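Festitz Chamber Choir: Frequently Asked Questions

Who may sing with the choir?
Membership is open to adult singers by audition. The choir currently has 29 singing members. Applicants should be able to hold an independent part and have a working knowledge of staff notation.

How are auditions conducted?
Auditions are heard in March by the music director, Muireann Dolan, and the accompanist, Darragh Hennessy. Each applicant is asked to present one prepared piece in any language, a short sight-reading passage and a set of vocal exercises. Results are sent in writing.

When and where does the choir rehearse?
Rehearsals are held every Wednesday at 7 p.m. in the parish hall at Stollville. Members are expected to be in their seats and ready to sing at that time. A singer who misses more than two rehearsals in a concert period must consult the music director before performing.

What repertoire does the choir perform?
The choir sings mainly unaccompanied sacred music of the Renaissance and the twentieth century, with one program each season for choir and organ. The current season includes the Wanigasekara Evening Canticles and a group of six Latin motets for double choir.

Is there a membership fee?
Dues are payable at the start of the season and cover the loan of scores. Reduced dues are available to full-time students. Requests for assistance are treated in confidence and should be addressed to the choir office.

May I mark my score?
Markings must be made in soft pencil and erased before the score is returned. Lost or damaged copies are charged at replacement cost.

Are concert tickets refundable?
Tickets may be exchanged for another performance in the same season, subject to availability. Refunds are issued only when a concert is canceled. The church seats 700, and all seating in the side aisles is unreserved.

Are children admitted to concerts?
Children aged 6 and over are welcome when accompanied by an adult. Younger children may attend the family concert, which lasts less than an hour and has no intermission.

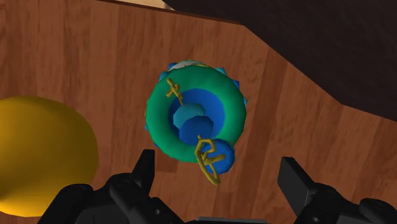
Ornamental piece with green ring and blue center.

Are recordings of the choir available?
The choir's most recent recording, made for the Citov label, may be purchased at concerts or ordered from the choir office. Audience members may not make audio or video recordings of any performance.

Can the choir be engaged for weddings and memorial services?
A smaller group of singers is available for private services outside the concert season. Inquiries should state the date, the location, the music requested and whether an organ is available. A booking is confirmed upon receipt of a signed agreement.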